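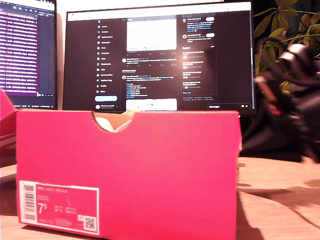 Nuketti의 두 번째 앨범은 왜 첫 번째보다 조용하냐고, 어제 답글로 어떤 분이 물어보셨습니다. 밴드가 약해진 것이 아니냐는 말도 같이 쓰셨습니다. 짧게 대답하려고 했는데 길어져서 타래로 씁니다. 한국어가 저의 모국어가 아니기 때문에 이상한 표현이 있으면 미리 죄송합니다.

먼저 소개부터 하겠습니다. Nuketti는 네 명이 하는 밴드이고, 처음에는 펑크를 연주했습니다. 지금은 펑크라고 부르기가 조금 어렵습니다. 트럼펫이 들어가고, 노래가 아니라 말을 하는 곡도 있습니다. 저는 이것을 그냥 록이라고 부릅니다.

첫 앨범 제목은 밴드 이름과 같습니다. 전부 짧은 곡이고, 기타 소리가 아주 큽니다. 작은 레이블 Polishchuk에서 나왔고 처음에 3000장을 찍었습니다. 제가 가지고 있는 것은 그 처음 찍은 것입니다. 뒷면에 곡 순서가 잘못 인쇄되어 있어서 구별할 수 있습니다. 네 번째 곡과 다섯 번째 곡이 서로 바뀌었습니다.

그 앨범은 인디 차트에서 71위까지 올라갔습니다. 높은 순위라고 말할 수는 없지만, 라디오에 거의 안 나온 밴드입니다. 그다음 주에는 차트에서 없어졌습니다. 저는 그때 이 밴드를 아직 몰랐습니다.

두 번째 앨범의 제목은 "Stunditz"입니다. 녹음을 한 마을의 이름이라고 합니다. 여덟 곡인데 전체 길이가 59분입니다. 첫 앨범보다 곡은 적고 시간은 두 배가 넘습니다. 그러니까 듣는 방법도 달라야 한다고 생각합니다.

제가 이 앨범을 처음 들은 날은 2022년 6월 9일입니다. 일기에 적어 놓아서 날짜를 압니다. 일기에는 "기타가 어디에 있습니까?"라고만 썼습니다. 그때 한국어로 일기 쓰는 연습을 하고 있었습니다. 지금 다시 읽으니까 분실물 센터에 물어보는 문장 같습니다.

기타는 있습니다. 그런데 왼쪽 스피커에만 있고, 소리가 작습니다. 가운데에는 베이스와 목소리가 있습니다. 이어폰을 한쪽만 끼고 들으면 앨범의 절반을 못 듣습니다. 저는 지하철에서 오른쪽만 끼고 들었으니까 당연히 못 찾았습니다.

드럼도 달라졌습니다. 첫 앨범에서는 심벌을 계속 쳤는데 두 번째에서는 거의 치지 않습니다. 세 번째 곡은 끝까지 심벌이 한 번도 안 나옵니다. 그래서 조용하게 느껴지는 것 같습니다. 빠르기를 재 보면 첫 앨범의 느린 곡과 비슷합니다.
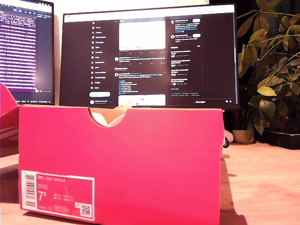 그래도 공연에서는 옛날 곡이 훨씬 좋던데요, 하고 방금 다른 분이 답글을 달아 주셨습니다. 네, 그 말씀에는 저도 반은 동의합니다.

공연에서는 두 번째 앨범의 곡이 너무 깁니다. 관객이 끝났다고 생각해서 박수를 치면, 곡이 다시 시작합니다. 저도 한 번 그렇게 박수를 쳤고 조금 부끄러웠습니다. 옛날 곡은 언제 끝나는지 모두 압니다.

하지만 마지막 곡은 공연에서 꼭 들어 보시기를 권합니다. 앨범에서는 트럼펫이 천천히 작아지면서 끝나는데, 공연에서는 트럼펫만 남고 다른 악기가 하나씩 멈춥니다. 제가 간 날에는 앰프에서 나는 작은 잡음까지 들렸습니다. 맥주를 파는 쪽에서도 사람들이 말을 안 했습니다.

가사에 대해서도 질문이 있었습니다. 두 번째 앨범의 가사는 거의 다 기차를 기다리는 이야기입니다. 누구를 만나러 가는지는 안 나옵니다. 저는 사전을 찾으면서 여섯 번째 곡을 한국어로 번역해 봤습니다. "승강장"과 "플랫폼" 중에서 무엇이 더 자연스러운지 아직 결정하지 못했습니다. 알려 주시면 감사하겠습니다.

(추가) "승강장"이 좋다는 의견이 벌써 많이 왔습니다. 그런데 가사에서는 세 글자가 좀 무겁지 않습니까? 음절을 세면서 불러 봤는데 둘 다 안 맞습니다. 원래 단어는 한 음절입니다.

다시 처음 질문으로 가겠습니다. 저는 밴드가 약해졌다고 생각하지 않습니다. 이 앨범부터 Tavus라는 스튜디오에서 믹싱을 했는데, 거기는 소리를 많이 누르지 않는 곳이라고 들었습니다. 그래서 같은 볼륨으로 놓으면 첫 앨범보다 작게 들립니다. 볼륨을 조금 올리고 들으면 인상이 꽤 바뀝니다. 이웃이 있는 분은 낮에 하시기 바랍니다.

처음 듣는 분을 위한 순서를 적습니다. 두 번째 앨범의 2번 곡, 그다음에 첫 앨범의 1번 곡, 그다음에 두 번째 앨범의 마지막 곡. 이렇게 들으면 같은 밴드라는 것을 알 수 있습니다. 목소리가 제일 안 변했습니다.

싫어하는 곡도 말해야 공평합니다. 5번 곡은 저에게 어렵습니다. 같은 베이스가 끝까지 반복되고, 중간에 문을 닫는 소리가 나옵니다. 처음에는 우리 집 문인 줄 알고 일어나서 확인했습니다. 이제는 알지만 그 부분에서 아직도 고개를 돌립니다.

세 번째 앨범은 9월에 나온다고 레이블 소식지에 쓰여 있었습니다. 제목은 아직 없습니다. 다시 시끄러워진다는 소문이 있는데 저는 확인하지 못했으니까 믿지 마십시오. 트럼펫은 남았으면 좋겠습니다.

첫 앨범의 LP를 찾는 분이 계셔서 마지막으로 씁니다. 다시 찍은 것은 곡 순서가 맞게 인쇄되어 있고, 소리는 제 귀에 똑같습니다. 비싼 값을 주고 처음 것을 사실 필요는 없습니다. 제 것은 팔지 않습니다. 쪽지를 보내신 분께도 같은 대답을 드렸습니다.

틀린 문법을 고쳐 주신 분께 감사합니다. 위에서 "곡이 다시 시작합니다"는 "시작됩니다"가 더 낫다고 하셨습니다. 여기는 수정 기능이 없어서 그대로 두겠습니다.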